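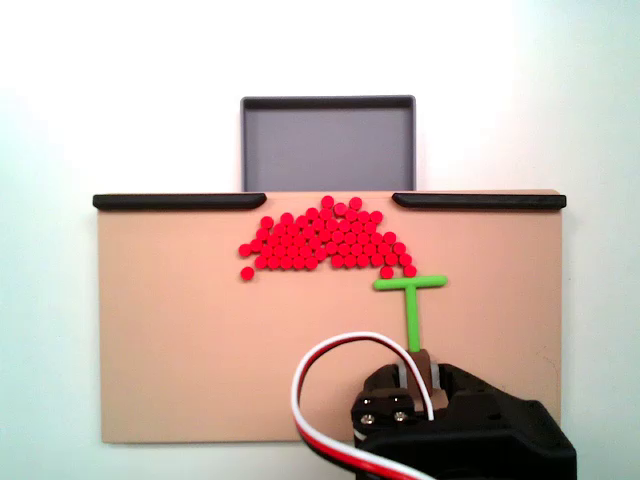

What is the gap between the rails for?

It lets the small pieces leave the board at one place, so the tray can sit behind it and catch them.

We use cookies to remember your settings. Accept / Manage

1 May 2020

Board and tray, continued from the page with the coffee ring.

Moved the small parts work over to the tan board this morning, with the two black rails laid along one edge and the gray tray parked behind the gap. The old arrangement was a baking sheet and a dustpan. I defended that arrangement in writing two pages ago and would like the record to show that I have stopped.

The trouble with the red pieces is that they are round. Push one and it goes where it likes, push a crowd of them and the ones on the outside peel off and go around the end of whatever you're pushing with. On the baking sheet they stopped at the lip, in the corner, where no tool fits and a fingernail barely does. On the board they don't stop at all if the edge is open, which explains the floor.

So the rails. First try was with the rails nearly meeting in the middle. The pieces jammed shoulder to shoulder across the opening like people leaving a movie. Second try was wide open and I might as well not have bothered. Settled on a gap close to the width of the tray. Tips tapered, because a square end makes a ledge and a round piece will find a ledge.

Tray notes: it has to meet the board. I had it a finger's width back for most of the morning (to "see better") and spent the rest of the morning on my knees. Push it up snug before starting. Check it again after leaning on the table. I lean on the table. 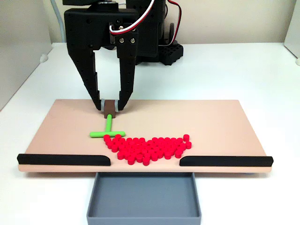
Green T on the board, beside the heap.

The T is the best thing to come out of the drawer this month, admittedly a month with one day in it. Long straight edge for shoving, rounded ends so it doesn't dig in, and a brown block on top to hold it by. I had been using a ruler, which flexes, and before that the side of my hand, which leaves gaps where the knuckles are. The crossbar has to stay flat on the board. Tip it and pieces get under the edge, and then you are driving over them.

Things I want to remember about pushing:

Start behind the heap, well back. Coming in from the side turns the heap into a long smear along the rail.

Short strokes. One long heroic stroke sends the middle through nicely and leaves two drifts, left and right, that need their own trips.

Strays last. I keep going after the single piece that has wandered off, and by the time I've brought it home I've knocked loose a few more. Let it sit there.

Don't lift the T at the gap to admire progress.

Tokarz wants the pieces delivered "in a clean state of order," a phrase I have now read in three emails without learning what it means. My reading is: in the tray, none on the floor, no fluff. Their last tub from Kenach came labeled 1,172 and I have decided to believe the label. Berneck sells a bigger tub, up to 3,000, and I have decided not to show anyone that page of the catalog.

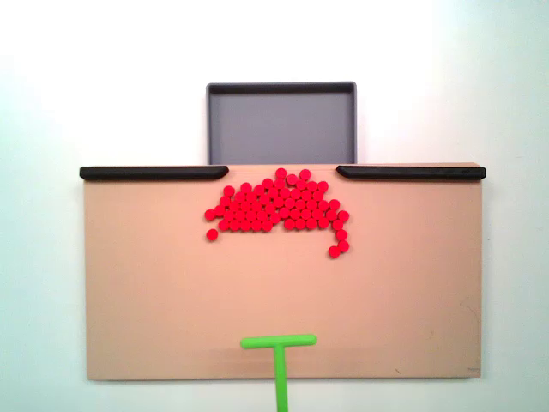
Lena Olszewski
Bench lead, small parts

Afternoon. Tried heap placement. If the pieces get poured close up by the gap there's no room to get a tool in behind them without disturbing the front row. Poured too far back, the heap spreads on the way and arrives wider than the opening. Somewhere in the upper middle of the board is right, closer to the rails than I'd have guessed. I made a pencil mark. The pencil mark is on the underside of the board, for reasons of having had it upside down.

The matte surface is good. The shiny Eketti offcut I tried beforehand let everything skate, and under the bright lights I couldn't tell a piece from a reflection of one. Red on tan is easy on the eyes. Whoever orders next, please stay away from the beige ones.

Timed a full clear once I had the hang of it: 38 seconds, strays included. Then I bumped the tray putting the T down and did the whole thing again untimed.

Still open:

- Rails creep outward if you push hard against them. Tape works but looks terrible. Live with tape.
- Need a home for the T that isn't my apron pocket.
- Is the tray wall tall enough for a fast push? Couple of pieces hopped it. Might be me.
- Found 4 red pieces in the vacuum. Washed, dried, back in the tub.

Board wiped down and left on the table. If you borrow the tray, put it back up against the edge.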